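Clukuvham's Community Supper Is Back, and Bigger Than Ever

CLUKUVHAM — The long tables come out again this April, and the whole town seems to be talking about dinner. The spring supper returns to the old rail depot after a year off for roof repairs, and all 200 seats were claimed within a day of sign-up opening!

Cooks from Clukuvham and neighboring Plorkirport will share the menu, which leans on whatever the valley farms have ready that week. Beets are a sure thing. So is asparagus, if the cold nights let up.

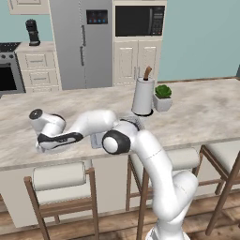 One reader in Plorkirport wrote in to ask that the vegetable plates go out first this time, as the far tables waited until almost 8 p.m. at the last supper and the bread was gone by then. Fair point — and the organizers have listened. Serving now starts at both ends of the hall at 6 p.m., with 12 stations in place of the single line that wound out the door.

The Leone bakery is sending rolls and a rhubarb cake that regulars still bring up in the checkout line. Music comes from Triltero, the accordion band that had half the depot dancing between courses last time.
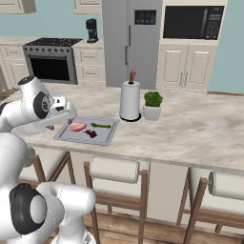
Tickets were pay-what-you-can again, and 182 households chipped in extra toward the free lunches the depot runs all summer. That's more than double the last count, and it's wonderful news for the kids who eat there. A waiting list is open at the library desk, and returned seats will be handed out at the door from 5:30 p.m.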